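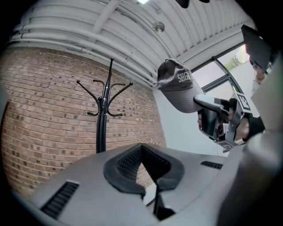

Home Unit Outline Handouts Readings Contact

Domestic Interiors and Household Practice
Handout 6: The Entrance Area and the Storage of Outer Clothing
Prepared by Marcelino Conceição

Students are required to read this handout before the practical session. It should be read together with the notes on wall surfaces in Handout 3.

1. Purpose of the entrance area

The entrance is where coats, hats, bags and umbrellas are put down on arrival and collected on departure. Its furniture is judged first on how well it serves these two moments. Colour and style are considered afterwards.

2. The free-standing coat rack

A free-standing rack requires no fixing and may be moved when the room is rearranged. It is well suited to rented premises and to brick walls, where drilling may damage the face of the brick or the mortar. A black metal rack with curved arms reads clearly against red-brown brick of mixed shades. The same rack against a plain white wall has a harder outline, and the shape of the arms becomes more noticeable. Rounded knobs at the ends of the arms are kinder to collars than narrow hooks.

3. Loading

Heavy coats are to be distributed on opposite sides of the central pole. A rack loaded on one side only may lean or fall. No arm should carry more than 2 garments. Scarves are hung last - otherwise they are trapped beneath the coats.

4. Position

The rack should stand clear of the door swing and of any heater. Allow room for an adult to put on a coat without touching the wall. In narrow halls a row of wall hooks is generally preferred, as discussed by Thibodeaux in the December lecture.

5. Practical task

Working in pairs, prepare a measured sketch of one entrance area. Mark the door swing, the coat storage and the path of travel. Sketches are submitted to Lyle Thibodeaux in Room 112.

Related handouts
Shoe Storage and Floor Protection
The Talley Cottage: A Plan Study
Care of Painted and Bare Metal Furniture
Brick Interiors: Cleaning and Dust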